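**Skodier S3 kart seat insert**

The S3 is a padded insert for rental and club karts. It goes between your back and the hard seat shell, and it keeps a smaller driver in the correct place when the kart is cornering. We make it in our workshop in two widths and we sell it direct.

Many drivers come to us after a long race with pain in the ribs. Usually the seat is not bad, it is only too wide. With the S3 in place you sit closer to the wheel and you don't need to hold yourself with the arms.

### What you get

- One insert, narrow or wide
- Two side pads, removable
- Four straps with Zukent buckles
- One carry bag
- Fitting sheet in English and German

### Details

| | Narrow | Wide |
|---|---|---|
| Height | 60 cm | 60 cm |
| Foam at the back | 14 mm | 14 mm |
| Price | 260 francs | 260 francs |

The cover is black or gray. It opens with a zipper and you can wash it by hand in cold water. Please do not put it in the dryer - the foam stays inside only if the cover keeps its size.

### Fitting

Put the insert in the seat before you sit down. Pass the lower straps under the shell first, then the upper ones. Pull until the insert does not move when you push it with the hand. If your kart has the Silex seat, use the short straps only.

Fabian Mösli drove with the first version for one full season and asked for softer side pads. We changed them in November, and all inserts we send now have the new pads. If you have the old ones, write to us and we will exchange them for 73 francs, postage included. 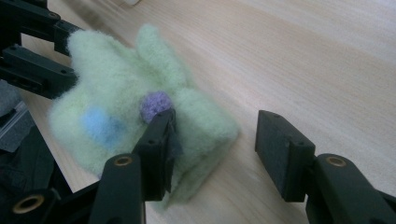 Inserts for children under 130 cm are made to order. For these we need the height of the driver, the width of the hips and the model of the kart. Delivery takes three weeks, sometimes four before the season starts.

### Returns

You can send the insert back if it was not used on the track. Please keep the bag and the straps together with it. For questions about size, ask for Kenna Semple, she answers in the morning until 11:30.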